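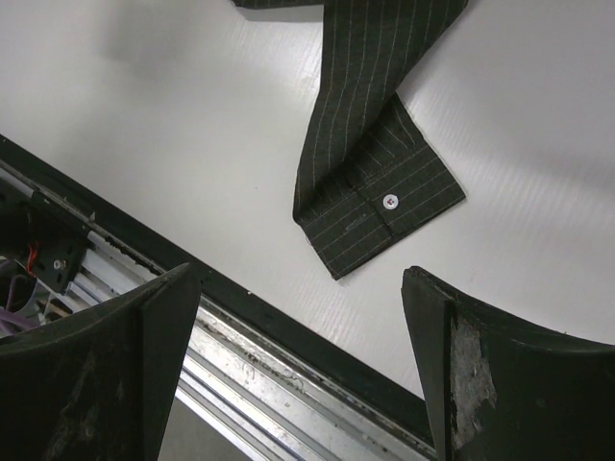 ## 3. Folding long-sleeved shirts

This section applies to striped and plain woven shirts with buttoned cuffs. For knitted garments, see Section 4. Work on a smooth, light-coloured table; dark cloth and stray threads show up clearly against it.

### 3.1 Preparing the cuffs

1. Fasten each cuff before folding. Push the button fully through the buttonhole and check that the overlapping edge lies flat.
2. Look for loose threads along the cuff edges. Trim them with small scissors. Do not pull.
3. Smooth the cuff from the seam towards the straight edge. Leave the small gathers at the seam as they are.

**Caution:** Do not press a hot iron directly on to buttons. Iron up to the rim and stop.

### 3.2 Folding the sleeve

1. Lay the shirt face down and draw the sleeve out to its full length.
2. Fold the side of the shirt inwards by one third, bringing the sleeve across the back.
3. Turn the sleeve down at the shoulder. Hold the fold with one hand and guide the cuff with the other.
4. If the sleeve extends past the hem, fold it back on itself once. Keep the fold rounded; a sharp crease here will mark the cloth.
5. Repeat for the second sleeve.

**Note:** On pinstriped cloth, use the stripes as a guide. Stripes on one layer should run straight along its length. Where a sleeve doubles back, the two layers will show stripes at different angles, and this is acceptable.

### 3.3 Stacking

Place no more than 57 shirts in a Drindon storage crate, collars at alternate ends. Set aside any shirt with a missing button and attach a repair tag before it leaves the table.

Section revised 2023-11-18, N. Espinoza.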